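Nosau Bench Sorting Set
README, last revised April 5, 2024

Welcome! This is the readme for the Nosau set, a collection of photos and notes about one very particular corner of the hobby: where do you put all the little computer parts once they are out of the computer? If you have ever taken a machine apart on the kitchen table and then spent half an hour on your knees looking for a stick of memory, you are among friends.

The set covers loose desktop parts and the holders people make for them. Processors and memory modules get most of the attention (they are small, easy to lose and easy to hurt), but there are notes on drives, screws and odd cables as well.

What is inside

photos/ - 100 photos of parts and holders on benches, desks and shelves
notes/ - 57 short text notes, one per holder layout
sizes/ - a table of the measurements we took with a cheap calliper
LICENCE and this file

A note can go with one photo or with several. The number at the start of each file name ties them together, so 014_a and 014_b both belong to note 014. Some layouts have more photos than others, mostly the ones we kept coming back to and fiddling with!

The layouts come in two families. The Bredwood ones are drawers and trays, meant for parts you are putting away for months. The Tondari ones are open plates with raised holders on top, meant for parts you are about to use. We love both, but the Tondari plates are the reason this set exists. There is something very satisfying about a part having its own seat and going back to it every time.

How to read a Tondari note

Each note starts with the plate, then goes through the holders. We say which kind of part each holder is meant for, how snug it is, and whether you can get a fingertip in beside the part. That last one sounds fussy until you have tried to lift something delicate out of a slot that fits it perfectly on all four sides.

Memory modules are written up as "standing" or "lying". Standing means on edge, with a slotted support at each end, and it takes up wonderfully little room on a plate. The supports come in pairs, and the notes treat a pair as one place. Processors are written up as "face up" or "face down", where face up means the metal heat spreader is on top.
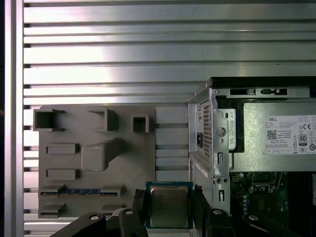 Javier wrote back after the January release to say that standing the memory up was all very well, but that he would still want a closed box for anything left out overnight, dust being what it is in a workshop with a bench saw in it. Fair point, and we have added a line on covers to every Tondari note. A shallow lid from a food tub does the job for the smaller plates, as long as it clears the tallest holder. For the bigger ones a clean tea towel over a wire cooling rack has served us well - not elegant, but it keeps the fluff off.

Sizes

All measurements are in millimetres. We measured each holder 2 times and wrote down the larger figure. Anything printed at home will vary a bit, so please treat the table as a starting point and try a test piece first. If the test piece grips too hard, open the slot up slightly and go again. Don't be tempted to push!

Handling notes

Pick up processors by their edges and memory by its short ends. Keep fingers off the gold contacts. Touch something earthed before you start, and put the woolly jumper in another room. Metal work surfaces are lovely to wipe down, but keep bare boards off them if anything is powered.

Known gaps

There are only 5 notes on laptop memory, and we would love more. Graphics cards are missing completely, mainly for want of bench space. Nearly all the photos were taken indoors under ordinary room lights, so colours drift from one to the next, and greys in particular should not be compared between notes. Two of the Bredwood notes describe a drawer that has since been rebuilt with deeper dividers; the old text is still there, marked "old" in the first line.

Using and adding to the set

Use it for teaching, for club nights, for planning your own plates, for whatever you like, and please keep the licence file with any copy. If you have a layout of your own, send a photo and a few plain sentences about what goes where. Rough is fine. We are very keen on odd ones, especially holders made from wood offcuts, old cutlery trays or egg boxes.

Changes since the January release: covers line added to the Tondari notes, spelling tidied in the Bredwood ones, file names now all in lower case.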